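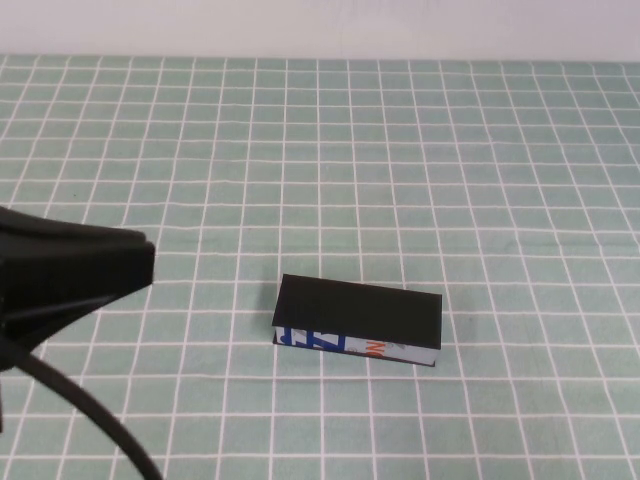
Visit report: Jamden board mill and carton plant, Nurnport
10/02/2024

The plant takes visitors in groups of 9. Ours was led by Kamala Sastry, who runs the converting side, with Subbarao Kotian joining for the mill. Safety shoes and ear protection are issued at the gate. Bring your own glasses.

The tour starts at the bale yard. Incoming waste paper is graded by moisture and by the share of plastic film, and loads over the limit go back to the supplier. From there it passes to the pulper, a steel tank with a rotor at the base. Staples and tape are pulled out at the bottom, and the stock is screened twice before it reaches the machine.

The board machine was running a three-ply grade at 200 meters per minute. Its rated top speed is 300, but Kotian said the dryers are the limit on heavier grades. Steam comes from a gas boiler installed in June. Moisture at the reel is read by a scanning gauge and checked by hand once per reel. The reel coming off as we passed weighed 1,646 kg.

Converting is in a separate hall. Two offset presses feed three die cutters, and the folder-gluers stand at the far end. I spent most of my time here. Makeready on the older cutter, a Pirolard, is still done with patch tape under the cutting plate, and the operator had the sheet patched in less time than I expected. Glue is cold-set, applied by wheel. Cartons are pulled at intervals and opened by hand to check for fiber tear along the seam.

Questions were taken in the canteen. Pavithra Salian asked about ink rub on uncoated board. Sastry's answer was that they varnish when the customer will pay for it. Marcus Lindgren asked for crease stiffness figures and was promised a data sheet, which has not arrived yet.

The effluent plant was closed for repairs. Parking is on the north side, past the weighbridge.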